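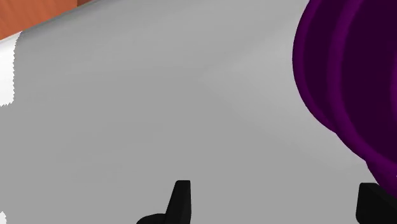
Postora Memorial Book, Large

I started making these after my aunt's funeral, when the guest book we'd bought in a hurry ran out of pages before the service even began (we finished on the backs of the hymn sheets!). So the first thing I did was make it bigger. The Postora Large has 200 lined pages, with space on each for names and a proper memory, so people can write more than "so sorry for your loss" if they want to.

You get the book, a ribbon marker and a pocket inside the back cover for the obituary clipping and the order of service. I make the pocket wide enough for a full newspaper column folded once, because those things get long when there are a lot of grandchildren to list.

Covers

There are two cloths at the moment. Vineo is a deep wine red and Cuervo is a soft black. I get asked for white a lot and I've tried it, but it picks up every fingerprint going and I wasn't happy sending it out. If you order August or later I hope to have a dark green too – no promises yet.

Name and dates on the front

I can stamp a name and two dates on the cover in silver or plain, no color. Up to 30 characters on the name line, and yes, nicknames in quotes are fine, I do them all the time. Please have someone else in the family read the spelling and the dates back to you before you send them. I stamp exactly what's on the order form and I can't unstamp it.

Paper

It's from Lurnico, the heavier cream one. Ballpoint, gel and most fountain pens are fine on it. Felt tips will show through a bit. You can glue photos in, but if you're planning on one every page the book will fan open, so get the album version with the wider spine instead.

Ordering

Price is $153 with stamping or without. I know most people need this fast, so plain books go out the next working day and stamped ones take me two more. If the service is sooner than that, send me a message before ordering and I'll tell you straight whether I can make it. Plenty of families order afterwards as well, for the one-year gathering or just to copy the cards into, and there's no rush on those at all.

Item 569. Returns are fine on plain books that haven't been written in. Stamped ones I can't take back unless the mistake is mine, in which case I make you a new one and you keep both.

Page updated 2 March 2024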